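Gellside Play Library
Set-Up Guide, Section 2: Outdoor Soft Toy Station
Revised 18 May 2021

2.1 Preparing the ground
Sweep the pavement and remove grit before any toy is set down. Pale and white fur marks easily and should be checked on the underside after use. 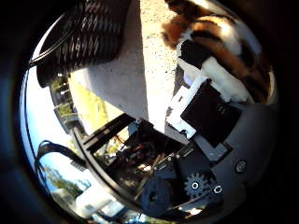

May soft toys be placed directly on concrete?
Direct placement is permitted on dry, swept concrete. On damp days a ground sheet must be used.

2.2 Setting out
1. Place the slatted crate at the edge of the grass, open top toward the pavement. Lay the first toy on the pavement beside it.
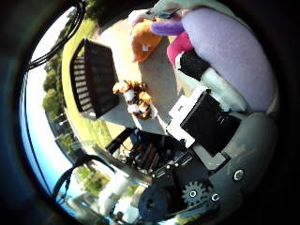
2. Take the remaining toys out singly. Do not lift a toy by its tag, limbs or trim.
3. Space the toys so that each can be picked up without moving another. Round toys, such as the pink axolotl, should be placed on level pavement.

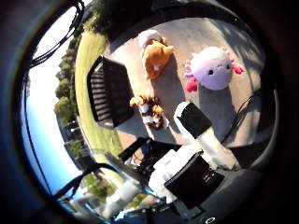
4. Enter each toy on Form 107.

CAUTION: Bright fabrics may fade. Limit exposure to direct sun and use shaded pavement where available.

NOTE: Persons seated on the ground should keep their legs and belongings clear of the toys.
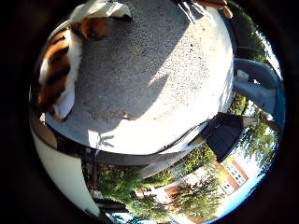 2.3 Packing away
1. Shake each toy and brush off loose grains.
2. Return heavier toys to the crate first. Do not press toys down to close a lid.
3. Report torn seams to Teresa Piątek, extension 323.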